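Lavavajillas Pesonen, serie Narnon
Manual de instalación y uso

Sección 5. Carga de los cestos y ajuste de altura

Revisión: 18/05/2022

La presente sección se aplica a todos los aparatos de la serie Narnon, tanto en versión integrable como de libre instalación. Antes de proceder a la primera carga deberán haberse completado las operaciones de nivelación, conexión hidráulica y llenado del depósito de sal descritas en las secciones 3 y 4.

5.1 Preparación de la vajilla

1. Retire los restos sólidos de alimentos, en particular huesos, espinas, semillas y palillos. No es necesario enjuagar la vajilla bajo el grifo.
2. Vacíe por completo vasos, tazas y recipientes hondos.
3. Despegue las etiquetas de tarros y botellas. El papel y el adhesivo pueden obstruir el filtro central.
4. Deje en remojo las fuentes con residuos quemados durante 20 minutos, con agua templada y sin detergente para lavado a mano.

Precaución. El detergente para lavado a mano produce espuma en exceso y puede activar el sistema antidesbordamiento. Si esto ocurre, interrumpa el programa y consulte la sección 9.

No introduzca en el aparato los siguientes artículos:

– utensilios de madera o con mango encolado;
– piezas de cobre, estaño o aluminio sin tratar;
– cristalería decorada a mano o vajilla antigua;
– recipientes de plástico sin indicación expresa de resistencia al calor;
– objetos manchados de ceniza, cera, pintura o grasa lubricante.

5.2 Carga del cesto inferior

El cesto inferior está destinado a platos, fuentes, ollas y demás piezas de gran tamaño o con suciedad intensa.

1. Extraiga el cesto tirando del asa frontal hasta el tope. Compruebe que las ruedas descansan sobre las guías de la puerta.
2. Coloque los platos llanos en posición vertical entre las varillas, con la cara de servicio orientada hacia el centro del cesto.
3. Sitúe los platos de mayor diámetro en las filas laterales y en la parte posterior. De este modo no interferirán con el brazo aspersor.
4. Disponga las ollas y los cuencos boca abajo, ligeramente inclinados, para facilitar el desagüe.
5. Introduzca el cesto con suavidad y haga girar a mano el brazo aspersor inferior. El giro debe ser libre en toda su vuelta. 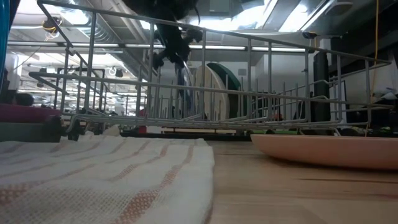 5.3 Carga del cesto superior

1. Reserve el cesto superior para vasos, tazas, platos de postre y recipientes ligeros.
2. Apoye las copas de tallo en los soportes abatibles. Evite el contacto entre ellas, que podría causar roturas durante el lavado.
3. Coloque los cucharones y las espátulas en posición horizontal, en la parte delantera.
4. Haga girar a mano el brazo aspersor superior antes de cerrar la puerta.

Nota. En los modelos con bandeja para cubiertos Skavham, las piezas largas pueden alojarse en el canal central de dicha bandeja. Su peso total no deberá superar los 5 kg.

5.4 Ajuste de la altura del cesto superior

El cesto superior dispone de dos posiciones. El ajuste puede realizarse con el cesto cargado, si bien se recomienda efectuarlo en vacío.

1. Extraiga el cesto hasta el tope.
2. Para elevarlo, sujete ambos lados y tire hacia arriba hasta oír el encaje de los mecanismos laterales.
3. Para bajarlo, sostenga el cesto, presione las dos palancas hacia dentro y acompáñelo en su descenso.
4. Verifique que ambos lados se encuentran a la misma altura. Un cesto desnivelado no acopla correctamente con la toma de agua posterior.

5.5 Cubiertos

1. Deposite los tenedores y las cucharas con el mango hacia abajo.
2. Coloque los cuchillos y demás piezas punzantes con la punta hacia abajo, o bien tumbados en el cesto superior.
3. Mezcle los distintos tipos de cubiertos en cada compartimento para que las piezas no se superpongan.

Advertencia. No deje la puerta abierta sin vigilancia. Existe riesgo de tropiezo y, si hay niños en la vivienda, de contacto con objetos cortantes o con residuos de detergente.

5.6 Comprobaciones previas a la puesta en marcha

1. Confirme que ninguna pieza sobresale por la base de los cestos.
2. Confirme que la tapa del dosificador puede abrirse sin obstáculos. Una fuente o una tabla apoyada en la parte delantera suele ser la causa de que el detergente no se disuelva.
3. Cierre la puerta hasta percibir el encaje del pestillo. No la fuerce: si ofrece resistencia, revise la posición del cesto inferior.
4. Seleccione el programa conforme a la tabla de la sección 6.

Una vez finalizado el ciclo, espere unos 9 minutos antes de abrir por completo la puerta. Vacíe en primer lugar el cesto inferior, a fin de evitar que las gotas retenidas en el superior caigan sobre la vajilla seca.

Los cestos, las ruedas y los soportes abatibles de recambio pueden solicitarse al servicio técnico de Lodham, indicando el número de serie que figura en el canto de la puerta.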